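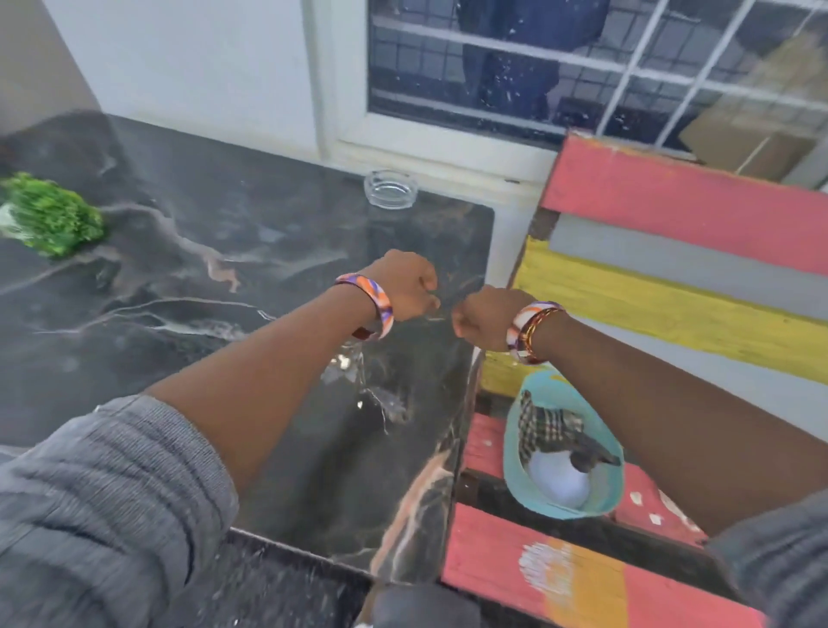
I have two standing tickets for Nevness at the Goh and I can't work out how the fan club wristband ties in with the Molladex ticket. My fan club membership runs through Zudau and I bought in the member presale in August. Zudau has now posted me one fabric wristband with a chip in it, and the letter says to "activate before arrival" and to wear it on the left wrist. I already wear a wide bangle on that wrist (the orange, purple and white swirly one) and it doesn't come off easily over my hand, so I would also like to know whether the band can go above it or on the right. The Molladex app shows two barcodes and says nothing about a wristband. The Zudau site shows my membership as active but the wristband page gives "Error 6 — no matching order". Both accounts use my name but different email addresses. I have tried two browsers and cleared the cookies. My questions are whether the wristband replaces one of the barcodes or is needed as well, how to clear the error, and what happens to the second ticket, which is for a friend who isn't a member. The show is in six weeks and the helpdesk form only sends an automatic reply.

Farah Mangundap
October 12, 2018
Tags: presale, wristband, early entry, Nevness

Emiliano Chávez
They are separate systems. The barcode is your ticket. The wristband gives early entry and nothing else. You need the barcode to get into the building with or without the band. If you never activate the band you can still go in with the general queue.

The error comes from the email mismatch. Zudau receives a list of presale orders from Molladex and compares it with its membership list by email address only. It does not look at the name. To fix it:

Log in to Molladex and open the order, not the ticket. The order page is under Purchases.
Choose Edit contact details and enter the email address you use for Zudau. Changing the address under your profile does not change it on orders you have already placed, so it has to be done on the order itself.
Confirm through the link they send you. The link expires after 70 minutes.
Wait for the next list to go across. This happens overnight on weekdays.
Go back to the Zudau wristband page and type in the code printed on the inside of the band.

Do not change the address on the Zudau side instead. That puts the membership into "pending" and you may lose the early entry while it is being checked.

Your friend gets in with the second barcode but does not get early entry. The two tickets can be scanned at different times, so transfer the second one to your friend's own Molladex account before the day. If both barcodes stay on your phone, your friend has to wait for you to come back out, and the Goh does not allow re-entry.

Afiq Ginting
had the same error last tour and it cleared by itself after a few days, so I'd leave it alone. Early entry isn't worth much there anyway, the standing floor holds 4000 and you can see fine from the back half. Get a drink instead

Mawar Halim
On the wrist: staff hold a reader near the band and it works through a coat sleeve. The left wrist is a preference so that the queue moves at the same speed. I wore mine on the right with a watch on the left and was let through.

Two points, though. I would not put the band higher up than the bangle. The sliding fastener only tightens — it does not loosen — so a band closed at forearm size will slip down later and can't be made bigger again if you want to push it back up. Also, metal close to the chip can shorten the reading distance. I don't know what your bangle is made of, but with the band on the other arm it makes no difference.

Don't close the fastener until the Zudau page says "Active". A band that has been cut off won't be accepted, and replacements are only handed out at the box office with photo ID.

I disagree with leaving the error alone. If it did clear by itself, the addresses probably matched and the list was late. With two different addresses it will stay as it is.

Farah Mangundap
Changed the email on the order as Emiliano described. The page showed the same error the next morning and "Active" the morning after that. The second ticket has been transferred. I will wear the band on the right.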